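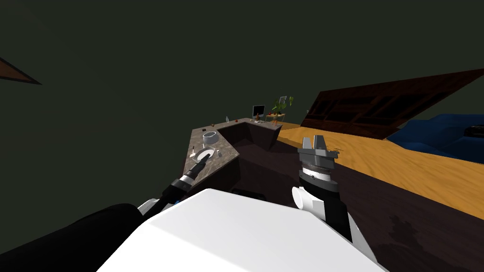
Simulated kitchen, left gripper over the plate. From our club's practice work for the Promoslow task.

In defence of the simulated kitchen

Last July I stood up at the parents' evening of our robotics club in Enden and explained that the older group would spend the whole next term without touching a motor. They would work in simulation only. There was a silence, and then one father asked me if this meant that his daughter would be playing a computer game. I gave him a poor answer that evening. I have been preparing a better one since then, and I would like to give it now.

First I must say where I stand. I teach technology at a secondary school and I have led this club for several years together with Mervin Landry, who is a far better mechanic than I am. English is my third language, so I ask the reader to be patient with me. I am not an enemy of real robots. I like the smell of a soldering iron, and I still have the first line-following car I built, although it does not follow any line now.

My opinion is simple. For pupils of fourteen and above, a simulated robot in a simulated room is a serious tool for learning, and in some matters it is a better teacher than the small wheeled kit that most clubs can afford. I believe that schools treat it as a second choice, something for the days when the equipment is broken. I think this is a mistake.

Let me describe our task. The Promoslow competition asks each team to make a two-armed robot tidy a kitchen. There is a plate, there is a pot, there is a bottle, and everything stands on a granite counter with a corner in it. It sounds like nothing. A child of five can put a plate where you ask. My pupils had the same feeling in the first week, and some of them were a little offended.

Then they tried. To bring a gripper to a plate, you must know where the plate is, where the gripper is, and how every joint between the shoulder and the fingers must turn so that the second comes to the first. A plate is also low and wide. If you come straight down into its centre, as nearly all beginners do, the fingers have nothing to hold. You must go to the rim, at an angle, and then the forearm wants to pass through the edge of the counter. Boyang Jin, who is in her second year with us, spent two weeks only on this. She filled a notebook with drawings of triangles. I had taught her the same triangles in the classroom the year before, and she had not found them interesting at all.

This is my first argument. The kit with wheels allows pupils to succeed by small corrections. The car goes too far left, you change a number, it goes less far left. There is some value in it, but a pupil can win a local competition like this and understand almost nothing. An arm does not forgive in the same way. With two arms and a body between them, guessing takes so long that thinking becomes the faster method. I do not know a kit with two such arms that our club could buy. Our budget for the whole year was 500 euros, and 188 of them went on batteries and spare wheels.

My second argument is about fear. When we had one physical robot for the group, the confident pupils held it and the others watched. I am ashamed that I did not see this earlier. Reet Lapiņa sat for nearly a year at the end of the table and wrote down the results for the others, very neatly. In simulation she had her own robot. She drove it into the counter, she threw the plate on the floor, she once sent the arm through the robot's own chest, and she pressed the reset button and no one looked at her. By her own log she ran the pot task 400 times before the winter holiday. With our real equipment I doubt she would have had ten attempts. She is now the person the others go to when a grasp fails.

I must be fair and give the arguments of the other side, and the best of them come from my colleague Valdis Hunt, who runs the club in Plaltwood and disagrees with me in a very friendly way. He says that a simulation is too clean. The friction is the friction somebody typed in. The plate is always the same plate. No cable gets loose and no battery gets tired in the middle of a run. A pupil who has only known such a world, he says, will believe that the world obeys the program, and this is the most dangerous belief an engineer can have.

He is right about the danger. I would answer in two ways. One is that a simulation can be made dirty if the teacher takes the trouble. We change the weight of the pot without telling the pupils. We move the bottle a little each time, and we add error to the position readings. Mervin enjoys this part very much, maybe too much. The other answer is that simulated worlds are less obedient than Valdis thinks. The head camera gives its view strongly tilted when the body leans, and a pupil who has written "left" and "up" in the program without asking "left of what?" learns a hard lesson about coordinate frames. It was the best discussion we had all term, and I had planned nothing for that afternoon.

There is another objection, and for this one I have no full answer. Some pupils need to hold a thing in their hands. Chantelle Venter, who was one of our most gifted builders, left the older group in the second month. She told me politely that she had enough screens in her life. I tried to persuade her and I should not have done so. She helps now with the younger children and their wheeled cars, and she is happy there, but she is lost to the part of the subject where I think she would be strongest. If I count the successes of the simulated term, I must count her also.

So I do not ask that clubs throw away their motors. What I ask is more modest. Let the simulation have a proper place in the year, with proper hours, and judge the work in it as strictly as we judge a machine on the table. At the Urbonaitė open day, where clubs of our region show their work, the simulation teams were placed in the corridor next to the coats, while the wheeled cars had the big hall. The pupils noticed it. When visitors did come to our screen, they mostly asked when we would build the real one. I would like them to ask how the elbow knows where to go. Boyang had prepared a very good explanation of this, with her triangles, and she gave it to only one person, a retired surveyor, who stayed for half an hour and corrected one of her angles.

To the father from the parents' evening: your daughter is still working on the bottle. Please ask her to show you why it falls.

2021-03-06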